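Tetsuya Sugiyama
Thread, posted in the evening

I have bought a tabletop. No legs, you understand. Legs are a separate purchase and, at Didberg, a separate building.

The old one had a burn, a wobble and a section near the window that was sticky all year. I sanded that section. It was sticky underneath.

So: the new one is brown. I held three chips of brown up to the light in the Didberg showroom for so long that a man offered me water. They were called Skallness, Baumgart and Baumgart Dark. I went with Skallness, which on the receipt is spelled "brown."

It cost 733 dollars. I mention this once so that I can stop mentioning it at dinner.

183 centimeters long. Our hallway has a corner in it. You may draw the rest yourselves.

Two of us carried it up. One of us had said beforehand that it would go up on its side, and one of us had said flat. It went up diagonally, with talking.

The finish is glossy. In the showroom that seemed like a good quality in a surface, the way a firm handshake does. At home it means I now know what the underside of everything looks like. A mug has an underside. So does my chin.

First week's rules, taped to the fridge:
No hot pans.
No homework in ballpoint without something under it.
Small things get picked up and put down, never slid.
Tetsuya doesn't get to say "coaster" more than twice per meal.

The third rule is the one I care about. Sliding is how the last table got its gray patch. Salt shaker, back and forth, eleven years of eggs.
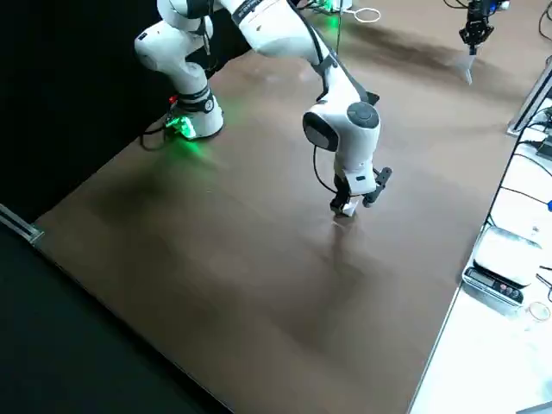

Rangi Rutherford says the sliding thing is a myth, it's grit that does the damage, and if I wiped the table before dinner as well as after I could slide the salt wherever I liked. Also that gloss always looks its worst in the first month and then you stop looking.

Okay, Rangi. I have wiped before dinner. I have also wiped during dinner, and was asked to sit down.

The wiping itself is a hobby now. Damp cloth first, dry cloth straight after, going with the length. If you go in circles you get circles. They show up around four in the afternoon when the sun comes in low, and they stay until you've made different ones.

Didberg sells a polish for this. It comes in a small tin and smells like a dentist's waiting room. I put some on a corner and now I have a corner.

Update on legs: they're at the Cotport warehouse. The tabletop is on the old table's legs for the time being, so the wobble has carried over, and I feel strangely at home.

Folded cardboard under the back left leg. Cereal box, two layers. Three was too many and the peas went east.

Legs now expected in December. They come in brown or black and I have asked for chips.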